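Home robots learn to make beds by looking from the wrist

Mar 8, 2020

Making a bed is one of those chores that most people can do half asleep and that robots have been terrible at for years. A team at the Vondráček lab in Tekcombe has just posted results that move things along in a big way, and the best part is where they did the work: in real bedrooms, with real blankets, in homes that hadn't been tidied up for the occasion.

The method is called Plundano. Most earlier attempts at handling cloth used a camera fixed to the ceiling or a tripod, which gives a nice overview but loses sight of the fabric as soon as the arm reaches over it. Plundano works from a small camera at the robot's wrist. The view is close and jumpy, and the fingers are always in the way, but the camera is right there when the grip closes on a fold.

What makes it work is a trick the team calls edge guessing. Before each grab, the software makes several guesses about where the loose edge of the blanket is, including edges hidden under a fold. It then picks the grab that would teach it the most if the guess were wrong. A failed grab is kept and used as training, so the robot gets something out of every fumble. That is a lovely idea, and it seems to pay off fast.

The numbers are worth a look. The system was trained on 800 grabs, a small set for this kind of work. In tests during February, it spread a bunched blanket across the mattress in 53 percent of tries with no human help. An older method using an overhead camera, run on the same beds by the same team, managed 3 percent. Each try was limited to five grabs, so there was no winning by simply poking at the blanket all afternoon.

Half is still only half, of course, and the paper is refreshingly open about the misses. Thick comforters slid out of the grip. Pillows were left out of the tests altogether. The most common failure was picking up two layers at once, which moves the blanket along without opening it up.

Busy bedding was a big worry going in. A printed blanket has hard lines and bright patches all over it, and any of them can look like an edge to a camera a few inches away. Quilted mattress covers have the same problem with their stitching. 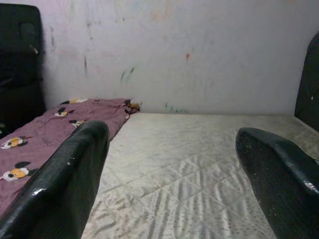
The team's answer was to train on patterned fabric from the very first day and save the plain sheets for later. Robots that started on plain white bedding did fine until they met a print, then grabbed at the pattern again and again. Those that started on prints handled both. It's a simple change in the order of lessons, and other groups working with cloth could try it tomorrow.

The arm and gripper come from Dodlow, a small maker of research hardware, and needed only new finger pads for the project. The lab plans to release its training code along with the full set of grabs, failures included. Next on the list is the fitted sheet, which has defeated plenty of humans too. The group wants to start with a single corner and see how far edge guessing can take it.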